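Brultcombe Sewing and Mending Circle
Minutes of the spring meeting, 24th March, Hatham Hall

Chair: Shewit Nigatu. Apologies: Gerel, Suominen.

1. Last minutes
Read and agreed. The note on the iron should say it was repaired, not replaced.

2. Mending day
What a turnout! We took in 36 garments in one afternoon, mostly zippers and knees, and people stayed to learn how to do the next one themselves. Shewit thanked everyone who stitched, pressed and kept the kettle going. Two coats are still waiting for lining fabric and will be handed back at the May session.

3. Money
The balance stands at 670 dollars after hall rent. Agreed to spend up to 400 on a second-hand overlocker – a big cheer from the hemming table. Shewit will look at two machines in Hatham this week and report back by email.
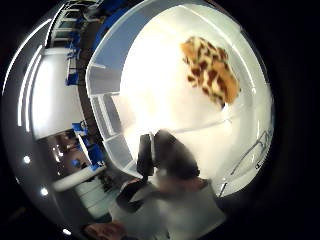 4. Scrap drive
Donations have been wonderful, and the fabric shelf is full again. We agreed to take cotton, wool, denim and fleece, clean and at least the size of a dinner plate. Prints are the first to go, so bring the loud ones! Anything in the spirit of that golden orange leopard print with the dark brown spots will be snapped up for linings and patch pockets. Buttons should come sorted by color if possible. Old curtains are welcome with the hooks taken out.

5. Community quilt
The plan is for 1,000 small squares, joined in strips by teams of four. Cutting guides are ready to pick up. There was a lively talk about borders – plain navy won by three votes, with a scrappy back so the odd pieces get used too. Beginners very welcome, and hand stitching is fine.

6. Any other business
The big cutting shears need sharpening. Please label your own thread boxes. The hall door code changes in May, and Shewit will send it round.

Meeting closed at 8:40. Next meeting in May, same room.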